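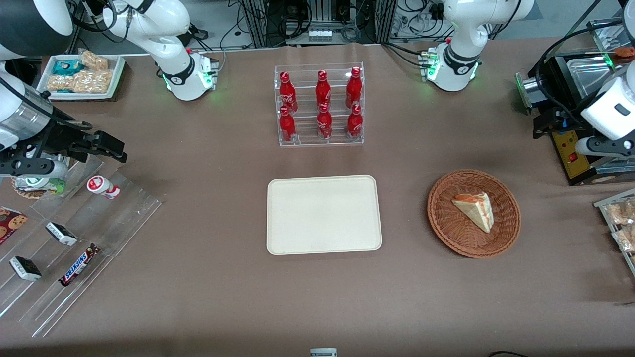

Comparing two-finger grippers on shop goods, the quick way

Notes from swapping the Plerance fingers for the Fimeva ones. Same arms, same table, same controller. Change one thing at a time or the numbers mean nothing.

What you need
Two arms, homed. Tablecloth down, plain colour. Tray in the middle, bottles in the rack behind it. Snack bars in the stepped shelf, cake in the basket.

1. Power on, wait for green on both arms. Open and close each gripper with nothing in it. Listen for grinding.

2. Zero the fingers. Menu is under Tool, not Arm (lost a whole morning to that).

3. Start with the cola bottles. Grip below the cap, lift, set down on the tray, let go. Force at 67 per cent to begin with. If it slips go up to 88, no higher.

4. Wrapped bars next. Harder than they look. Flat plates skid on shiny wrappers, so come in from the short ends and slow right down. Snickers is a good one to start on, stiff enough to take a squeeze.

5. Cake last. Lowest force, approach from the sides. Stop when the fingers touch, dont wait for the force reading.

6. Log every try, misses too. We do 200 per finger set. Drops and crushes go in seperate columns.

7. Swap fingers, zero again, repeat from step 3.

Poppy Staniforth's log sheet is in the Pavliuk folder. Controller throws error 1255? Tool cable's loose, reseat it and restart.

Bradberg fingers still to do, Khrystyna Bondarchuk has them till January.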